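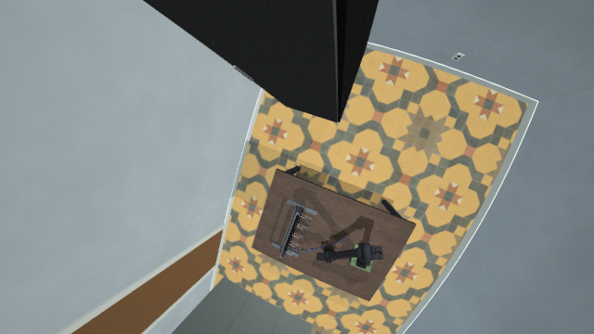
*Arm on its green base at the right end of the table, rack at the left. Simulator view, from above.*

## Handing the rack job to the arm

This page is for people on the pin bench at Cevach who will be working next to the arm starting in May. It assumes you can load a rack by hand, in your sleep, possibly while complaining. It does not assume you can program anything. Ye-ji Ham wrote the routine and keeps it running. You will be setting it up, watching it, and putting it right when it sulks.

### Before you start

Practice in the simulator first. The login sheet is taped inside the Urnorby cabinet door. The simulated room has a far nicer floor than ours, so don't get attached.

You need:

- a work order with the pin size on it
- one empty rack and one full one
- the paper log (yes, still paper)

### Setting up a run

1. Open the job called `Nelergate` and pick your pin size. If your size isn't listed, stop and find Ye-ji. Do not pick the closest one.
2. Check that the rack sits across the table, at the far end from the arm's base. A rack that is a little crooked is fine for you and a disaster for the arm, which has no opinion about crooked and will go exactly where it was told.
3. Press **Home** and wait until the arm stops moving. It takes longer than you want it to.
4. Set the speed to 26 percent for the first row. Watch the whole row with your hand near the stop button.
5. If the row is good, go to full speed and write the start time in the log.

A full job is up to 2700 pins. By hand, that used to be a shift and a sore thumb.

### When it stops

It will stop. The two codes you'll meet most are these:

| Code | What it says | What to do |
|---|---|---|
| 288 | Grip not confirmed | Look for a bent pin. Pull it, bin it, press Resume. |
| 293 | Position lost | Press Home, then start the row over. Don't press Resume. |

People press Resume on a 293 anyway. The arm then places pins with great confidence where there are no holes. In the simulator this is entertaining, and you should do it once there to get it out of your system.

For any other code, write it down before you clear it. "It made a noise" has been entered in the log several times and has yet to help.

### What changes for you

Management's handout says the arm "frees staff for higher-value tasks." On our bench that means inspection, changeovers, and walking over to see why it's beeping. Some of that is better work. Inspection is harder on the eyes than loading ever was, so swap off at each break, and don't let anyone talk you into doing it straight through because you're "just watching."

Head count on the bench stays the same through the trial. We asked for that in writing and it's pinned next to the log. What happens after the trial hasn't been decided, and anyone who tells you otherwise is guessing.

You also keep the right to say no to a run. If a batch looks bad, load it by hand and note why. The short runs for Wang are staying manual for now, as changing over takes longer than the job.

### Shutting down

Press **Home**, then **Park**. Take the rack off after the arm is parked. Log the stop time, any codes, and the number on the rack tag. Leave the speed at 26 for whoever comes in at 6:30.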